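Home | Visits | Makers | Shop talk | About

Thursday at the Cadwaladr basket open day

4 min read

Wrote most of this on the train back so excuse the state of it. Doors at ten, I got there twenty past, car park already full, had to leave the car by the chapel and walk down. 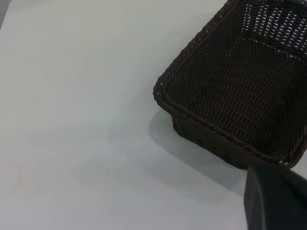
Cadwaladr is two long rooms and a yard. Weaving at the back, finishing and packing at the front. Lucero Flores took our group round. Quick talker, good at it, doesn't wait for stragglers. I was a straggler.

Back room first. Smell hits you before anything else, like a pond in a warm spell. Soaking troughs down one wall. Bases get done in the morning while people are fresh, sides after lunch. Ignacio Bustamante was on bases, a tight slanting weave, and he let a few of us have a go. Mine went slack by the third row. He pulled it out and did it again in the time it took me to say sorry.

Sides are a different job. Some of the dark rectangular ones are woven more openly up the wall so air gets through, with the floor kept close so nothing drops out. I'd never thought about that and I own three. Bread people like them apparently, and one hotel group takes them for towels.

Then rims. This was the bit I'd come for. A thick twisted border, like rope, taken all the way round and finished off so you can't find the join. I couldn't anyway. Corners are where it goes wrong, Lucero said. Pull too hard and the corner goes pointy, too soft and it gapes. They want it rounded. Magdalini Stefanou has done rims for years and doesn't look down much.

Asked about colour. The very dark ones sell best by miles, nearly black until you get them by a window and then there's a bit of red in it. Stain is mixed on site. Didn't get the recipe, did ask.

Tea at half eleven in the yard. Decent flapjack. Talked to Teodor Dahlgren, who buys for a shop called Okura and had driven up specially. He was after shallow trays and a bit put out that they'd stopped making them. Told him to try the fair in June.

Front room after. Finished stock gets checked on plain pale tables, good light, nothing else out. You run a hand round inside for sharp ends. Order book was open on the side: 227 of the medium for one customer, 116 large for another. Year's total so far 2,416 which seemed a lot for a place that size, but they've taken on extra hands since spring.

Grumbles. Signs from the main road were useless. Only one loo. Seconds table was picked clean before our group got to it, and I'd have had a couple. Also the talk on willow growing was moved forward and no one told the eleven oclock lot, so I missed Ruben Van Dijk completely. People said it was the best part. Typical.

Bought one medium, dark, rope rim. Paid full price. It's on the seat next to me with my coat and a sandwich in it.

Would go again, but earlier, and book the weaving slot becuase those go first.

Next visit is Hevamau, brushes, if they ever answer my email.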